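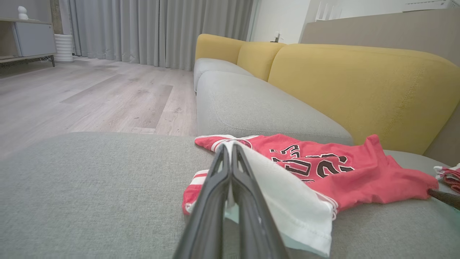 Slide 4 – Open day at Orkcombe, garment handling

Keep to 2 minutes. Task is clothing on a sofa: soft object, soft surface. Two arms, two-finger grippers. Milteck supplied the task list, Kramer the control software. Log for April holds 157 attempts; almost 40 were run with visitors present.

Point out the finger spacing at contact – pressed close together, tips resting on the jersey. Mesh folds over itself, so edges are hard to find.

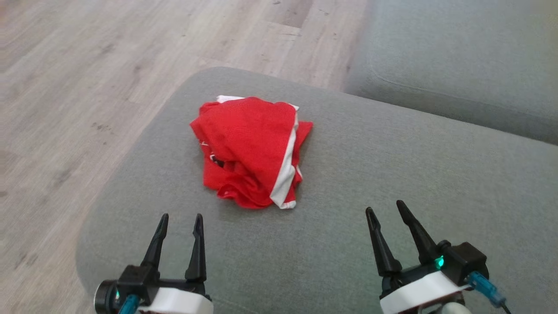 Clillside asked whether a failed grasp is logged as one attempt or two. One, if the arms do not return to start. Next slide: cycle times.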